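Home Kitchen Workshop Garden Storage Search

Clearing the Catch-All Table (and Keeping It Clear)
Posted May 3, 2026
5 min read

I love a catch-all table. Every home and every little workroom has one, and I'm convinced it's the hardest working piece of furniture we own! Bags land on it, mail lands on it, drinks land on it, and by the end of the week you can't find room for a cup of coffee. I've been trying out different ways of keeping mine in order ever since we moved to Crabtree in November, and a few of them have stuck so well that I have to share.

Start with the bottles. Plastic drink bottles are the quickest thing to clear and they make the biggest difference to how a room looks. Pick up two at a time, one in each hand, and carry them straight to the sink or the recycling. Don't set them down halfway "for a second" (I did this for years and ended up with bottles on the stairs). Empty them, give them a rinse, squash them if your town allows it and put the caps wherever your local rules say. Illgate wants the caps on and Zemville wants them off, so check before you fill a whole bag.

Next, tissues and scraps. Keep a small wastebasket within arm's reach of the table, closer than you think you need. I moved mine from the doorway to right beside the table leg and the crumpled tissues vanished overnight.
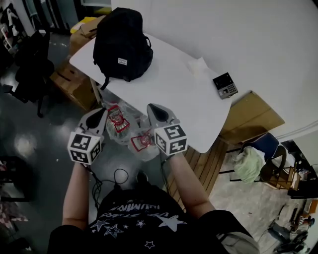 Bags are trickier, as they always come back. A backpack can live on the far end of the table while you unpack it, but give it a hook for the rest of the day. Hang it by the top handle, which keeps the straps from snagging on chair wheels. Cloth shopping bags can go inside one another, and then the whole bundle goes over the back of a chair you don't sit in much. I keep 8 of them that way and it takes up no space at all!

Small gadgets get a tray. Keypads, remotes, chargers, whatever you reach for often. Mine is the lid of an old cookie tin and I'm ridiculously fond of it.

Now look under and behind. Cardboard boxes breed back there. If a box has been holding up something else for more than a week, find that something a shelf and flatten the box the same day. Loose cables on a dark floor are easy to trip over too, so loop them up and fasten them with a strip of hook-and-loop tape (I buy the Worell kind by the roll and cut it to length).

Last of all, wipe the top with a damp cloth and a drop of dish soap, corners included. White tables show every ring, but they also come up beautifully. I do mine just before supper, and it takes around 2 minutes with the radio on.

Contact | Copyright 2026 | Back to top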